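Workshop notebook, November 7, 2025
Bench reset, green cloth table
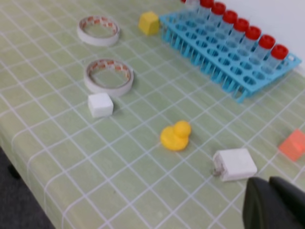 Tape
Both double-sided rolls live on the left now, and I love it! The checkered liner is easy to spot against the pale green, so no more digging through the drawer. Vinzenz Bachmann wants to try the Fullow tape next – fine by me, but one roll of it first. Cut strips to 30 mm for the label cards.

Rack
Red caps stay in the back row of the blue rack. Front rows are for whatever we're working on that day. Ordered a bag of 100 spare caps from Gilani, should match.

Cloth
The grid is so handy for lining things up (best thing we bought in October). Smooth it toward the rounded edge before starting, it creeps.

Yellow cube
Keeping it next to the rack. Great for pressing tape down flat without leaving finger marks.

To do
Label cards for the Wovarix box, 171 still to go
Ask Vinzenz where the good scissors went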